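Search this project Go

Sturine: kitchen measures from handwritten recipe cards

August, by the maintainer of Sturine

What is in this folder

Sturine is a collection of 2000 recipe cards which I typed from paper into plain text. The special part is the measures. In old recipes people did not write grams. They wrote "a bowl of flour", "butter like an egg", "milk until it looks right". I wanted to have these words in one place, together with a note of how much each one means, when it is possible to know it.

The cards come from the Omoregie boxes, which were kept in the reading room in Stimberg. They were written by many hands and over a long time. Most of them have no date and no name. I left out all names of persons, also where a card says from whom the recipe was received.

The files

cards.txt has one recipe per block, with an empty line between the blocks. The first line of a block is the card number, the second is the title, and after this comes the text as it was written.

measures.csv has one line for each measure found in a card. The columns are: card, word, ingredient, amount_ml, amount_g, sure.

words.csv is the short list of the 49 measure words, each with the spelling I chose and the other spellings which I joined to it.

notes.txt is for everything that had no other place. Please read it before you write to me about card 33. I know about card 33.

How I typed the cards

I kept the spelling of the cards in cards.txt. If the card says "shuger", the file says "shuger". In measures.csv the ingredient is written in the normal way, so that you can search in it. Line breaks are not kept, with the exception of lists. Crossed out words are left out if another word was written above them. If nothing was written above, I kept the crossed out word between two hyphens.

When I could not read a word I wrote [?]. When I could read it but did not believe it, I wrote the word and then [?]. There is a difference between a space before the bracket and no space. I am sorry for this system, I chose it on the first evening and then it was too late to change it.

Fractions are written with a slash: 1/2, 3/4. On the cards a half is often a small line with a dot, and in the darker ink it can look the same as a quarter. In such cases I looked at the other ingredients. A cake with a quarter of a cup of flour and four eggs is not probable.

The measures

A measure gets an amount only when the card itself helps. For example, some cards give the same recipe two times, one time in bowls and one time in pounds. Others say "the bowl, that is one pint". From these I could calculate. For all the rest the amount is empty, and I ask you not to fill it with a guess and then publish it under the same name.

The column "sure" can be yes, part or no. Yes means that the amount is on the card. Part means that I took it from another card in the same handwriting. No means that there is no amount.

The word "bowl" gives the most difficulty. In one group of cards it is 500 ml, and there it is always the same, so I think one real bowl was standing in that kitchen and was used for everything. In other groups it is clearly smaller for cream than for flour. I did not make a single value for it. If your program needs a single value, it is better to leave the word out.

"Cup" is also not one thing. It can be a tea cup, a coffee cup or the lid of something. Where the card says which, there is a longer word in words.csv (tea cup, small tea cup, breakfast cup). Where the card does not say, it is simply "cup".

Spoons are nearly always level for salt and heaped for flour, but this I know from my own grandmother and not from the cards, so it is not in the data.

Use with Istiseck

Istiseck is the small script which reads measures.csv and writes a shopping list in metric units. It is in the folder tools. It needs no installation. You give it a card number and it prints the list on the screen. If a measure has no amount, it prints the word as it is and a star after it. It does not multiply for more persons. I tried this, and the eggs became very strange.

The script expects a comma between the columns. If you opened the file in an office program and saved it again, it is possible that you now have semicolons. In this case download the file again.

Known problems

Some recipes are in the collection twice, because somebody copied a card for a neighbour and both cards came back to the same box. I marked the ones I noticed with "dup" after the number.

The titles are not unique. There are many cards with the title "Good cake".

Preserves are over-represented and meat is nearly absent. The meat cards were perhaps in another box. Please do not use Sturine to say what people in Stimberg were eating.

The oven words (slow, quick, bread oven, after the bread) are not in measures.csv. They are a kind of measure too, and I would like to add them in the next version.

Permission

You can use the files for study, teaching and cooking. Please write the name Sturine and the version next to your results. The paper cards themselves belong to the reading room, and for copies of them you have to ask there. It is open on Friday.

Corrections

Send corrections as plain text, with the card number, the word which is there now and the word which should be there. One correction on each line is the easiest for me. I also take measured amounts from bowls and cups at home, for a separate list with the name home.csv. Fill the vessel with water up to the rim, pour it into a measuring jug and write the millilitres. Write also if people in your house fill it to the rim or stop lower,

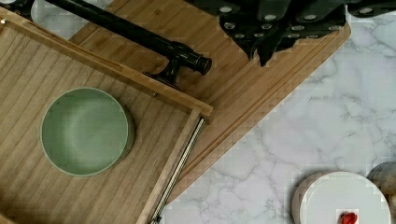 and if they stop lower, measure it one more time to that height and send both numbers. In home.csv they go into the columns rim_ml and usual_ml. When only one number arrives, I put it in rim_ml and leave the other column empty.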